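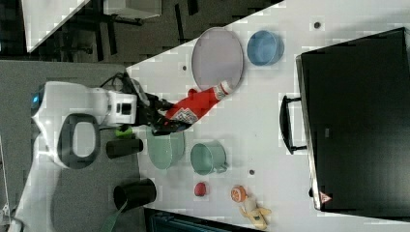

Notebook 2, tomato sauce viscosity series. Entries by Dennis Masanja; readings checked by Esi Osei.

The Bilgin viscometer was zeroed before the first batch. Batches A and B were prepared from the same paste, with the vinegar added after heating in A and before heating in B. The Torker mixer ran at its lower setting throughout. Batch A took 159 seconds to drain through the wide funnel. Batch B took 198 seconds and left a film on the glass that had to be scraped down.
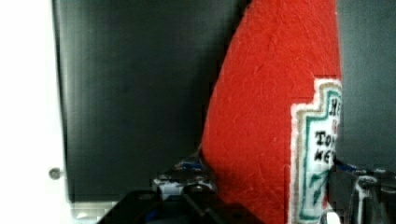 Grundow, May

Work resumed at 8:40 a.m. The B result is not yet trusted. E.O. notes that the funnel may have been rinsed and not dried — repeat with the spare. Salt is to be weighed again as well, the earlier figure having been written over. 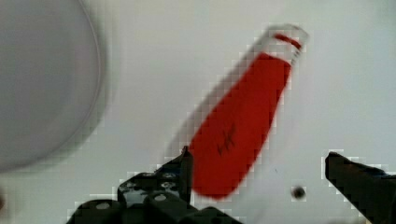 Red-orange liquid in a glass test tube.

Separation after standing was slight in A and none was noted in B. Samples are kept on the Taso shelf until both repeats are signed. Please do not shake them.

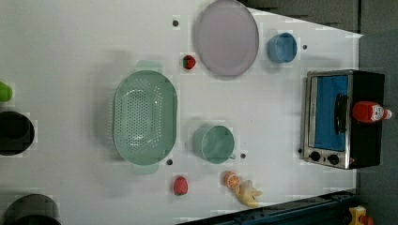 Should the vinegar be added before heating in the next batch?
Only in the repeat of B. All other batches follow the procedure for A until the drain times have been confirmed.

Outstanding: new filter papers, label tape, pH strips (the narrow range).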